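Chore robotics

Chore robotics is the branch of automation concerned with ordinary manual work in homes and small workshops: clearing a table, folding towels, sorting parts, loading a dishwasher, putting things back where they belong. It overlaps with industrial robotics but differs in one large respect. A factory arm is usually given the same part in the same spot all day, while a chore robot has to cope with whatever was left lying around.

The short answer to whether machines can do household and shop-floor chores yet is "some of them, some of the time." That is a wonderful change from the state of the field a generation ago, when picking up a sock of unknown shape was a research project in itself.

Why small jobs are hard

A person tidying a workbench makes hundreds of tiny decisions without noticing. Which thing first? From which side? How hard to squeeze? Robots must work all of this out from camera images and a handful of joint readings, and the last inch of any reach is where most attempts go wrong. Fingers that come down slightly off center will nudge a small part away, or tip it over, or close on air.
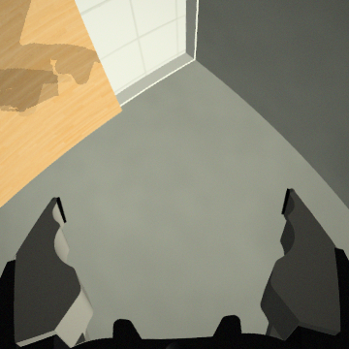
Finger shape has therefore received a great deal of attention. Flat parallel fingers are cheap and predictable and do well on boxes. Curved or lobed fingers can settle around round stock such as dowels and bottle necks, though they may be clumsy with very thin objects lying flat. Soft fingers made of rubber forgive a bad approach but wear out sooner. No single design has won, and many workshops keep several sets in a drawer.

Practice in simulation

Much of the learning now happens in software. A simulated arm can attempt the same pickup all night without breaking a cup, and the room around it can be changed at will: new table, new lighting, new clutter. The Trorari tabletop suite, a set of simulated pick-and-place tasks, contains 754 starting layouts, many of them nothing more than small pieces scattered on a table. Nélida Lagos, who led its design, has described the plain layouts as the most useful ones, as a failure on them is easy to trace to a single cause.
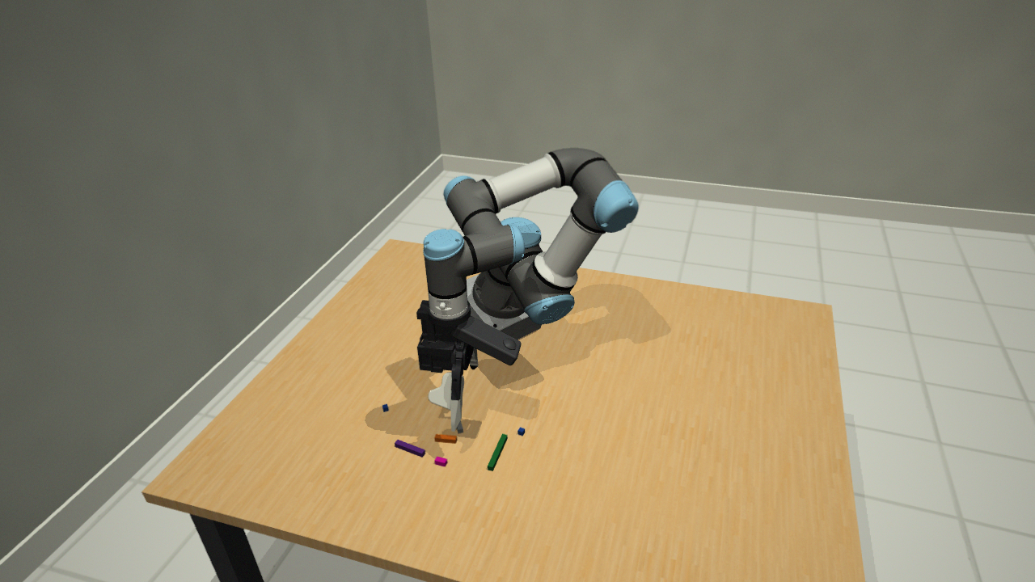
Sorting tasks of this sort look like child's play, and they are the direct ancestors of real jobs. Swap colored blocks for screws, spacers and cable clips and the result is kitting, the shop-floor chore of gathering the right parts into a tray before assembly. Swap them for crayons and toy bricks and it is the end of every afternoon in a family living room.

The weak point is the move from simulation to a real table. Friction, glare and slightly bent parts are all difficult to model well. Varying these things at random during training helps a lot — a policy that has seen 2,000 kinds of lighting is less likely to be thrown by a sunny window.

Shop floors

Workshops are ahead of homes. The parts are known, the lighting can be fixed, and people can be asked to leave the bin in the same place. At the Kavberg fittings shop in Bustos, a single arm was put on kitting in June and given 12 part types to begin with, later raised to 16. Dimas Entili, the shop's production lead, reported that it handled metal pieces well from the start and struggled with anything in a clear plastic bag. Staff still refill the bins and free the occasional jam.

Homes

Floor cleaning remains the one household chore that machines have truly taken over, mostly by avoiding the need for hands. Arms in kitchens and laundry rooms are still at the trial stage. The Varnomis home trials found dish loading within reach when plates were stacked neatly and much less so after a real dinner, with forks hidden under napkins and glasses inside bowls. Towels can be folded, slowly. Fitted sheets are another matter.

Speed is a further limit. Many research systems take several times as long as a person over the same table, though the gap has been closing at a thrilling pace, and a slow robot can be perfectly good company for a job that runs overnight.

See also: bin picking; grasp planning; kitting; mobile manipulation; robot end effectors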